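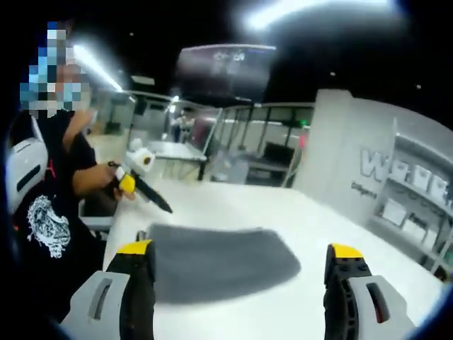
Ticket opened by Siham Farah, Vilau demo team
Subject: Towel fold stalls during open day run-through
Status: Open, then Resolved
Date: 8 January 2023

First of all, the run-through went so much better than in October! Visitors from Surkermont are going to love the two-person part. One snag before we let them in, though: the left gripper's recording drops out when the two operators work close together on the gray towel. Status goes from green to blank, the session file ends early, and the timer on the host laptop keeps going as if all is well. Happened 2 times before lunch. Right gripper is fine.

Tried so far: restarted the host, swapped the USB ports, cleared old sessions. No change.

Reply, Wondimu Abera:
Love that the shared table is back in the program. Can you check free space on the host, and tell me which cable is on the left unit? Also please run it once with the operators well apart, then once with both over the towel.
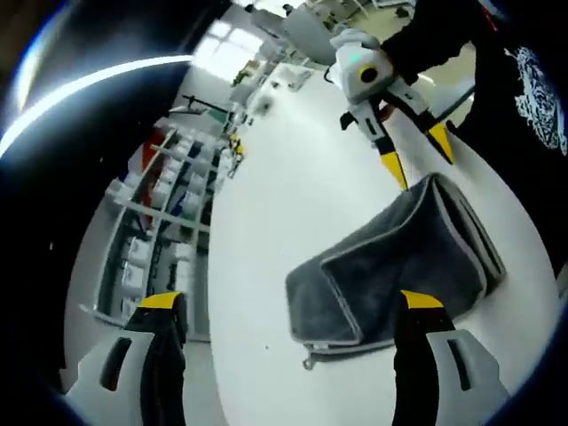
Reply, Siham Farah:
Free space is 900 GB, so plenty. The left unit is on the long cable from the spares drawer. Ran it both ways: apart, clean recording all the way through. Close together, it dropped the moment Tarık reached across me. I can repeat it every time now – kind of exciting after a morning of guessing.

Reply, Wondimu Abera:
Sounds like strain at the plug. Put the short cable on, leave slack at the wrist, and do 5 folds in a row with lots of reaching. Send me the log whatever happens.
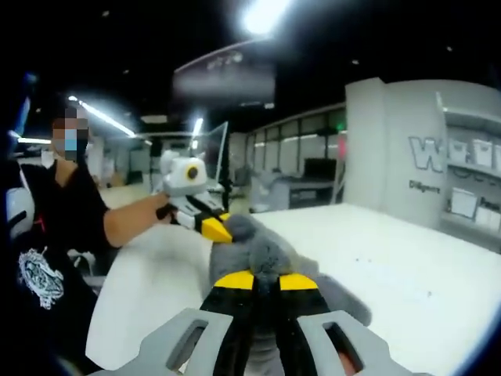

Reply, Siham Farah:
All 5 recorded start to finish, and we really bunched the towel up to make it hard. Log attached. Orvokki bent the old cable near the plug while it was connected and the signal cut out right away, so it's in the bin with a label on it.

Still to do: order two short spares, and add a cable check to the open day sheet (Myung-ja has the sheet).

Closed by Wondimu Abera. Reopen if it drops again with visitors at the table.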